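From: Karlijn Vanhove
To: gripper-users list
Subject: Re: [gripper-users] flat fingers vs. V-groove for panel parts

On Tuesday Tudur Bevan wrote:
> We have the Kao arm with the V-groove fingers and it does fine on
> round stock. Now we need to pick mixed panel components off a bare
> table, pushbuttons and pilot lights mostly, no fixture. Has anyone
> run the plain flat fingers on parts like that? I'm also curious if a
> wrist camera is enough or if you still need one overhead.
>
> Tudur
> Grodden

Hi Tudur,

We ran both sets in November at Wundville, same arm, same controller, same parts. 261 picks with the flat fingers and the same number with the V-groove. Parts were laid down by hand at whatever angle they landed, and the target was a plastic tray on the same table.

The flat fingers did better on anything with a square body. The V-groove tended to roll the pilot lights as it closed, so the part came up at a different angle than the one we planned for. On mushroom buttons it depends where you grab. If you close on the head, both sets slip. If you close on the contact block, the flat ones hold and the V-groove only touches at the edges. Emil Lehner tried thin rubber pads on the V-groove and got a bit more out of it, but the pads started peeling after 4 days.

Opening width matters more than I expected. We started with the fingers just wider than the part and kept clipping the neighbor. Now we open all the way on approach unless the parts are very close together.

On the camera: wrist only is OK for the final approach. Our mount looks down past the fingers, so you get both tips and the table in one view.
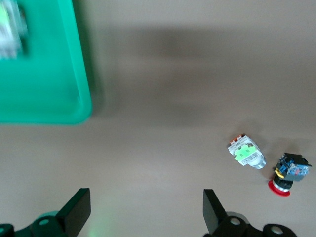 Wrist view, flat fingers open, pilot light and e-stop on the table, tray at upper left.

You do lose parts when the arm is low over the tray. We kept the overhead camera for the first find and switch to the wrist one for the last 10 cm. Hsiu-ying Hsieh wrote the switchover for the Flovov controller. If you are on firmware 1211 or newer it should load without changes. Older than that, you have to set the exposure by hand or the white housings wash out.

I have not tried it without the overhead camera on a full run, so I can't give you a number for that. What finger length are you using on the Kao?

Karlijn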